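Let the Break Room Be a Room

The company I work for moved buildings last August. The old place was a low brick box on the Vostard road, and the new one has more windows, better parking and a front desk with a plant on it. By most measures it is an improvement. What it does not have is a break room.

It has what the floor plan calls a refreshment point. This is a counter at the end of a hallway, with a sink, a microwave and a coffee machine. There is no door and there are no chairs. People fill a cup and take it back to where they sit. At noon they heat up their lunch, carry it down the hall, and eat it in front of a screen. I have done this for most of a year now and I think it is a mistake, and I think it is a mistake that a lot of employers are making at the same time.

The argument for it is easy to state. Floor space costs money every month. A break room is full for an hour and a half a day and mostly empty the rest. If you take it out, you can fit more desks, or rent less space. When our manager explained the new layout, she said the old break room had taken up the room of eight desks. I don't doubt the number. I only doubt that the eight desks were worth more.

I have worked in four places with a real break room and two without. The first was a packing plant outside Endik, where I was nineteen and the youngest person on the shift. The break room there was ugly. The tables were bolted down and the vending machine kept your change. But it was where I learned how the place ran. I learned which line jammed in cold weather, how to fill out a time sheet so payroll would not send it back, and that you could trade shifts if you asked before the schedule went up. None of that was in the training. It came from sitting across from people who had been there longer and had 20 minutes with nothing else to do.

The usual answer is that we have other ways to share that kind of thing now. We have message channels and shared folders. We do, and I use them daily. But you have to know what to ask before you can type a question, and a new person mostly doesn't. They also have to be willing to ask it in writing where the whole department can read it. At a lunch table the same question costs nothing. It gets asked with a mouth full of sandwich and is forgotten by one o'clock.

There is also the matter of rest. A desk is a bad place to take a break because the work is still on it. The phone rings and you pick it up. Someone walks by, sees you sitting there, and has a quick question. They can't tell that you are on your lunch, and you feel rude saying so. In a room with a door, everybody can tell. The room does the explaining.

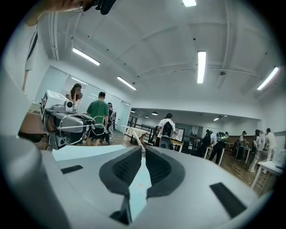

Work stays in reach when there is nowhere else to go.

I should be fair about the other side. Some people never liked break rooms. If you are shy, or if the same loud group takes the big table every day, a room like that can be the worst part of the job. I knew a woman at the plant who ate in her car for two years, winter included, and she told me she looked forward to it. A break room should not be a place you are made to go. Our old building had a small second room with a couch and a couple of armchairs, where the custom was that you didn't talk. It was used as much as the main one. I would put that back too, if I were asked.

And I know that a bad break room is not much of a gift. I once worked in an office in the Gebretsadik building downtown where the room had no window and the refrigerator smelled so strong that people kept their lunches in desk drawers. Management pointed to that room whenever the subject of breaks came up. If the place is dirty, too small, or next to the loading dock, people will stay away from it, and then somebody will count the empty chairs and decide it was never needed.

What makes a good one is not complicated. It should have a door that closes and at least one window. It should have tables of different sizes, so two people can sit without joining six. It needs enough microwaves that the line moves, and somebody who is paid to clean it as part of their regular hours. It should not have a screen showing the month's sales figures. It should not be bookable for meetings. This last point matters more than it sounds. At the Rolteo office, where I worked before this job, the break room could be reserved through the same calendar as the conference rooms. Within a few months it was reserved at noon nearly every day, often by people who had ordered in lunch for a client. The rest of us stood outside with our containers and looked through the glass.

I brought this up at a staff meeting in the spring. I had asked for the numbers first. We have 200 people in the building and 43 desks that are not assigned to anyone. They were put in for growth. I suggested we take out a dozen of them at the back, by the east windows, and put up a wall. The answer was that it would be looked at in next year's budget. That is a polite answer and it may even be a true one.

In the meantime a few of us have started eating on the steps behind the building when the weather allows. It is concrete and it faces the dumpsters, and there is shade until 12:30. Last week a man from accounts I had only ever known by email sat down next to me and explained why my expense reports kept bouncing. I had been using the old form since the move. It took him less than a minute, and then we talked about his tomatoes.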